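Two-arm cell: shirt folding drifts after some hours, table or arms?

Posted by Damián Maldonado

Hello to everybody. I look after a small cell with two arms over a white table, and the task is to flatten and fold T-shirts. The arms hang over the far side, each one has a gripper with black fingers, and the tabletop is held with bar clamps along the side.

In the morning it works well. By the afternoon the left gripper starts to close too high. I do the homing again, it improves for 10 or 12 cycles, then the error comes back. I tried already new finger tips and a slower approach speed.
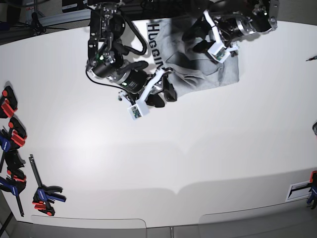
The supplier (Marora) told me to repeat the full calibration every day, but it takes me most of the morning and I would like to avoid it. The log gives code 1411 on the left arm from time to time, and the manual only says "position warning." My question is what I should check first, the tabletop or the arm. Also, is it normal to tighten clamps again so often?

Rodica Moldovan

Hello Damián. I had the same trouble in January with a similar cell, so I write what I did.

Before you touch the arm, please check the table. A clamp on a smooth top can creep very slowly, and the arm does not know that the surface moved. Take a pencil and make a small line where each clamp jaw meets the table. Run 400 cycles and look at the lines again. If a jaw is away from its line, you found at least one part of the problem. 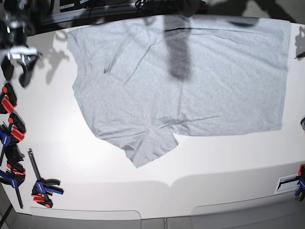
After this, measure the height of the table at the four corners and in the middle with the same finger, power on, no shirt. Write the values on paper. Repeat in the afternoon. If all the values changed by the same amount, I would suspect the arm. If only one side changed, it is the table.

For the clamps: yes, I tighten mine each morning, by hand only. With too much force the top can bend, and then you have a new error to look for. Also remove any clamp which is not holding something, I once hit one with the wrist and had to change a bracket.

When the heights are good, test with one plain shirt and let both grippers take the top edge. Stop the program there and look if the two fingertips touch the cloth. 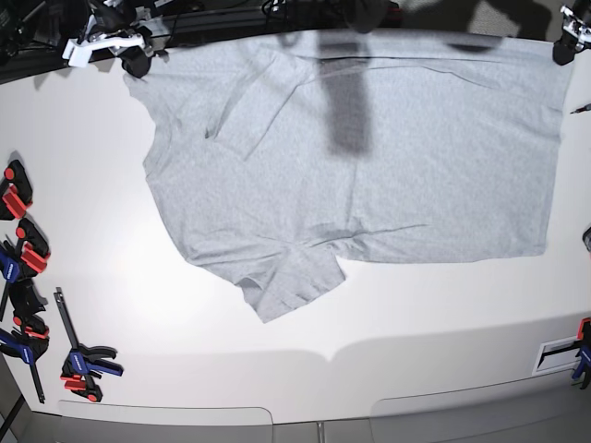

Both fingertips on the upper edge of the shirt

Lucian Anghel

Just recalibrate, it is what the supplier says. Or buy better clamps.

Maribel Arboleda

I agree with Rodica about the pencil lines. One more thing is the cables. On our cell at Plurnham the cable of one arm was too short near the upper joint, and when the arm reached far it was pulling a little. We got a position warning too, but I don't remember the number. Move the arm slowly through its whole reach with your hand near the stop button and watch if any cable becomes tight. We gave it more slack and changed the tie, and the warning did not come back.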